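About Rivness Home Kitchens

Hello, and thank you for stopping by! We're a small cooking school in Grandham, and we teach people to make supper in the kitchen they already have.

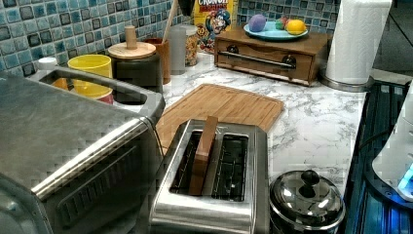
My name is Nusrat Bandara and I started Rivness after almost 22 years of cooking for other people, first in a hospital cafeteria and then in a bakery on Barredo Street, where I learned most of what I know about bread and quite a lot about getting up early. Friends kept asking me to show them how to make dal, or a pie crust that didn't shrink, and one May I finally put a sign-up sheet by the bakery register. Five people came to that first class. We made flatbread and a pot of lentils, everyone stayed until well past ten, and the next morning I started looking for a place to do it properly.

These days our classes run in the evenings and on Saturday mornings. We keep the groups small so that everybody gets a turn at the stove (and a fair share of the dishes, I'm afraid). Most of our students are beginners. Some have just moved into a first apartment, some are cooking for one again after a long time of cooking for a family, and every so often we get a parent and a teenager who signed up together and end up arguing cheerfully over the salt.

The class people ask about most is Cutedano, our course in cooking ahead. It's named after a soup my aunt made up, and the soup is still the first thing we teach. You'll learn how to get two dinners out of one chicken, what freezes well and what really doesn't, and how to stop throwing away half a bunch of cilantro every week - I still struggle with that last one myself.

We don't sell pans or knives, and you won't need to buy anything before you come. Bring an apron if you like one, closed shoes, and a container for leftovers. If you have an allergy, please tell us when you book and we'll change the menu for the whole group so that you can eat with everyone else.

You'll find us at 342 Mill Road, up the stairs next to the shoe repair shop. There is parking behind the building after 5. Call or write any time, even if it's only to ask why your rice keeps sticking. I love those calls!

Nusrat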